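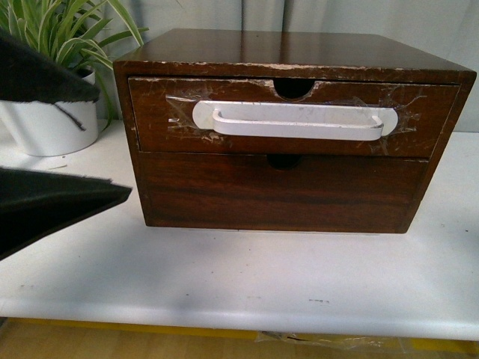
Drawer opening: policy stalls just before the pull

Forum > Manipulation > Control and planning

tidepool_ann
Hello all, and sorry in advance for the length! We've got a learned policy running on top of the Cavgate planner, and the task is opening the top drawer of a small dark wooden box by the white handle taped across it. I gave it 200 demonstrations and the approach is lovely, but then it hovers by the handle and dithers. Logs say the action chunks disagree with each other from that point on. Has anyone met this?

mossgate
Welcome! My money's on perception. Clear tape over glossy wood throws highlights all over the place, and your head view will be full of them. I'd lean on the wrist view for the last stretch and drop the head view's weight.

brackenfold
I'd gently disagree with mossgate there. Chunks that argue with each other usually mean the demos do too. Did some of your operators pause before closing the fingers and others go straight in? I had 844 episodes on Roussel with that very trouble, and trimming the pauses did more than any camera change.

Re: wrist view

tidepool_ann
Oh, that's a good thought, and yes, we do have pausers (I'm one of them, I'm afraid). As for the wrist, I'm a bit wary. It sees plenty of floor and white panel when the arm is turned away from the box, and both fingertips are always in it. 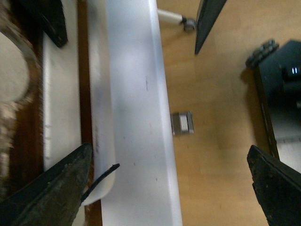
Re: Re: wrist view

mossgate
Fingertips in view are a good thing, I'd keep those! For the floor, try random crops in training. And check your timestamps while you're in there, as my two streams were 95 ms apart for a whole November before I spotted it.

brackenfold
Timestamps, yes, agreed. Still trim first, though, it's an afternoon's work and you can keep the old set to compare.

tidepool_ann
Right, trimming tonight then, and I'll put the before and after logs up here once it's retrained. Thank you both, you're very kind.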